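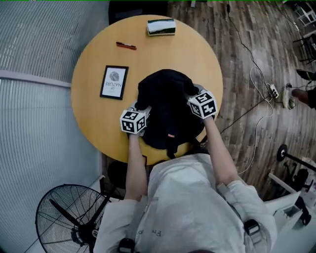

Rurville Robotics Club
Minutes, December meeting
Started at 4, which for us means 4 plus however long it takes everyone to find a chair.

I'm on minutes again, so apologies in advance for the spelling and for the bits where I got interested and stopped writing.

Last month's minutes
Read out, agreed, one correction: I wrote that the Sterkelgate challenge wants "folded shirts." The rules say "folded garments," so pants and jackets are fair game too. Groans all round.

Where we are with the folding project
Quick recap for the new members (welcome!). We're teaching our arm, Natus, to fold clothes for the Sterkelgate student challenge in spring, and the way we're doing it is by recording people folding clothes first. You wear a marker cube on the back of each hand, the software works out where your hands are from the patterns, and we end up with hand paths we can train on. Our target is 1000 recordings. We have 725. I was really happy with that number until somebody asked how many are usable, and we don't know yet, because the checking is behind (see actions).

Marker cubes
Long discussion, longer than it needed to be, but I think we got somewhere. The main trouble is losing a cube when the hand turns over. If you tuck a sleeve under with your palm up, the cube ends up underneath and the tracking just guesses. Two ideas: fold a bit more slowly and keep the backs of the hands facing up where you can, or fill in the gaps afterward in software. The software people want the first and the folding people want the second, surprise surprise. We agreed to try the slow way for one session and compare.

Also the straps. If they're loose the cube wobbles, and if they're tight your fingers go numb (mine did). Someone is going to bring wider elastic. Please, please do not swap the left and right cubes. We had a batch where they'd been swapped and it took me a whole evening to work out why the hands seemed to be crossing over.

Dark clothes
Black fabric is still the hardest for us. The folds don't show up well in the recordings, and straps and tags make it worse. One view was that we should leave black clothes out until Natus can handle something easy. The other view, which I'll admit is mine, is that the challenge won't let us pick the laundry, so we'd better get the practice in. We voted and black clothes stay in, but no more than one in every 4 recordings. I can live with that!

Table setup
Short one. Do we clear everything off the table before recording or leave a few everyday things on it? The rules say the challenge table may have "household items" on it, so we're leaving some on. Move them between sessions so the training doesn't get used to them being in one spot. Write down what you moved on the sheet.

Natus
The wrist joint is still slipping under load. Tiwari quoted us 8 weeks for the replacement part, so we're going to try re-shimming the old one in the meantime. If that fails we practice on towels, which are light enough. No one was thrilled about towels.

Actions
Recording crew: one slow session, palms down as far as possible, before next meeting.
Software crew: finish checking the recordings and report the usable count.
Strap person (you know who you are): wider elastic, enough for both cubes and a spare set.
Me: order the Tiwari part, type these up, update the sign-up sheet.

Any other business
Snacks fund is down to coins. Bring something next time if you can. There was a request to start later in January so people coming off the bus don't miss the first part. We'll try 4:30 and see how it goes.

Closed when the building lights went down to half, so I didn't catch the time.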